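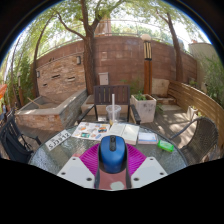
4.2 Grip trials outside the workshop

Claims for home-built grippers tend to rest on trials done indoors, on a plain bench, with foam blocks. We doubted that the Murklow fingers would do as well elsewhere, and moved the second set of trials to a patio. A computer mouse is a harder thing to hold than a block: the shell is glossy and rounded, and with the mouse resting on its pad ahead of the open, magenta-ribbed fingers (Figure 3) there is little flat area for the ridges to press on. Howlader's build notes put the success rate at 84 per cent over 644 grips. We have no reason to call that figure wrong, but the notes do not say how a slow slip was scored, and we would not lean on it.
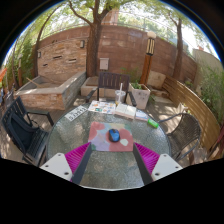

Figure 3. Mouse and gripper at the patio table.

The Samarakoon design, which uses a stiffer pad, was printed on the same machine and tried by the same two people. Its makers say the stiffness matters more than the ridges. Our results neither support this nor rule it out, and a third pad, cut by Fakir in January, wore too quickly to settle the question.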